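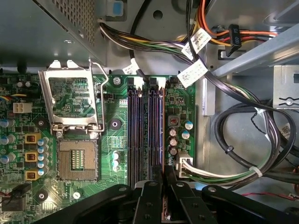

CPU socket

A CPU socket is the fitting on a computer motherboard that holds the processor and connects it to everything else. It lets a processor be installed, removed and replaced without soldering, a freedom most owners exercise once or never. The socket supplies power, carries signals and keeps the chip in position. It also decides which processors will fit, a matter on which manufacturers have seldom felt bound by their earlier decisions.

Types

Three broad arrangements are in common use. In a pin grid array, or PGA, the pins are on the processor and drop into holes in the socket. In a land grid array, or LGA, the processor has flat contact pads and the springy contacts belong to the socket. The change from one to the other moved the fragile part from the chip to the motherboard, and with it the argument over who pays. A third arrangement, the ball grid array, is soldered in place and is called a socket only by the optimistic.

Desktop sockets are often named after their number of contacts. The names are precise and almost impossible to remember, and two sockets one digit apart may have nothing to do with each other.

Load plate and lever

Many LGA sockets close with a hinged metal load plate and a retention lever. The plate is a frame with a rectangular window, so that it presses on the edges of the processor and leaves the middle clear for the cooler. The lever, a bent steel rod running along one side, hooks under a latch when closed. To open the socket, the lever is pushed down, moved sideways off its latch and raised, after which the plate can be lifted.

Closing the socket takes more force than beginners expect. Some creaking is normal. Because the creak of a correctly seated processor closely resembles the creak of an incorrectly seated one, builders are advised to check the alignment first. Processors have notches or a marked corner for this purpose, and should be lowered straight down and never slid.

Surroundings

The socket usually has memory slots close to one side, to keep the connections short. Nearby are the inductors and capacitors of the voltage regulator, which turns the supply's 12 volts into the much lower voltage the processor wants. A separate four-pin or eight-pin power connector often feeds this circuit. It is small, tends to sit near a corner of the board, and is the first thing to check when a newly built machine spins its fans and does nothing more.

Care

An empty socket should be kept covered. New LGA boards come with a plastic cap, generally thrown away on the first day and searched for some years later. Bent contacts can sometimes be straightened with a fine needle under magnification. In The Open Socket, a repair handbook published in Stalbridge, Yu-ting Cheung gives the procedure 18 pages and opens it with the advice to have lunch first — a step many readers are thought to skip.

Thermal paste should be cleaned from the processor before it is lifted out. Paste that reaches the contacts is difficult to remove, and a toothbrush makes matters worse. Cheung's handbook has a separate chapter on toothbrushes.

See also

Heat sink
Land grid array
Motherboard
Thermal paste
Zero insertion force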